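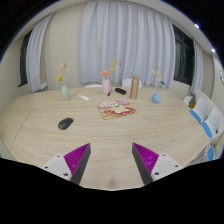
Has anybody here gotten a machine to clear and wipe a table, a real one with things left on it? I look after the shared meeting room at the Astis building in Junthorpe, and I have been going back and forth on this since October. Our floor is already handled by a Groen vacuum robot and I love that thing to pieces, it goes under the chairs and comes home on its own and I would not give it back for anything. The table is another story. People leave a mouse on it, a pen, a brochure or two, and then there are the flower vases at the back, which have to come off before you can wipe and go back on afterward without the dry stems shedding all over the clean part. It takes me 15 minutes a day if I'm not chatting with somebody. There's a Kudano arm on a rolling base that a dealer has offered us for $4,000, and he says it can "learn" a table like ours. I'm willing to be talked into it, I really am! But I don't want to be the person who spent the money and still does the wiping. What would you do?

Posted by paleoakandcoffee, 25 Feb 2026

ruststop_repairs

First off, your floor robot spoils you a little. A vacuum never has to pick anything up. It bumps, it turns, it keeps going, and if it misses a corner you don't notice until next week. A table with stuff on it asks for a lot more. The machine has to know that the mouse gets moved and put somewhere sensible, that the brochure may be trash or may be the thing your boss wants back, and that the vase has to be held by the body and not by the flowers.

I work in a small shop and we have an arm that loads parts into a wash tray. It is very good at it - same part, same tray, same spot, all shift long. The day somebody set a coffee mug in the tray we had a bad morning. We did try teaching it to tidy the bench at the end of the day, and it managed fine with the sockets and the bigger wrenches. Flat things were the trouble. Paper lying on a smooth surface gives two fingers almost nothing to get hold of, and it would push the sheet along until the sheet reached the edge and went over. A pen rolls, too. We ended up with a shallow bin where everybody drops their odds and ends, and the arm never goes near the bench now.

So my advice is to ask the dealer to bring it over and do your table, with your vases, before any money moves. Leave the room the way people leave it. Don't tidy up for company! If he wants to come in ahead of time and put tape marks down, let him, but then move everything a hand's width and ask him to run it again. I'd watch the tapered blue vase in particular. A narrow neck on a wide bottom is an easy shape for you and me, and I'd want to see what the arm decides to grab. And dried flowers are touchy. I've knocked the heads off my wife's just walking past with a laundry basket.

If it passes all that, come back and tell us, I would love to be wrong.

mopsandmodems

no, save your money. get a basket for the mouse and the pens, put it on the windowsill or wherever, and wipe around the vases. twice a month lift them. done

gardenclub_annex

I'm going to be a bit kinder to the machines than the folks above, having spent most of last year with an older Kudano in our craft room (491 square feet, with one long table down the middle, so not so different from yours by the sound of it). Ours does the wiping part quite nicely. It goes back and forth in straight lines with a microfiber pad and does not get bored, and it does not get tired shoulders, and mine do. What it can't do for us is get the table ready. Somebody still has to take everything off first, and if you've cleared the table you are already standing there with a cloth in your hand, so you can see how that goes.

Where it did earn its keep was on class days, when we wipe down between groups, up to 8 times, and nothing is put back in between. If your room turns over like that it might be worth a look. For once a day I'd wait. The newer ones are supposed to be better with loose objects and I do believe they're getting there, slowly, but ours is still puzzled by a glue stick.

One small thing about the flowers - try standing all the vases on a tray. Then it's one lift off and one lift back, whoever or whatever is doing the lifting, and the crumbs from the stems stay on the tray. Ours came from a thrift store and has a rim just high enough to get your fingers under.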